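Week 4: Unions, courts and public statements

Why does a labor union speak up about the courts? I love this question – it gets at what unions think they are for! Start with the Burkmont case in your reader, where the clerks' union put out a 246-word statement and the council took 200 to answer.
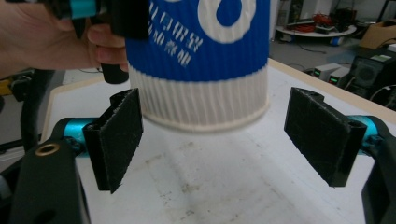

Blue-and-white paper cup with a corrugated sleeve.

Read both texts twice and mark every verb. Who is "urged", and who is "reminded"? Goel's chapter is wonderful on this. 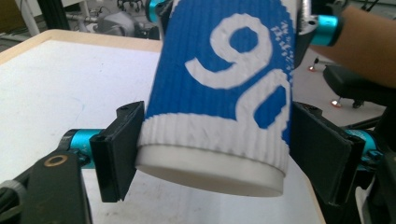 Then compare the Kilow statement from July, which names no official at all. Bring one page of notes to section, and be ready to argue either side.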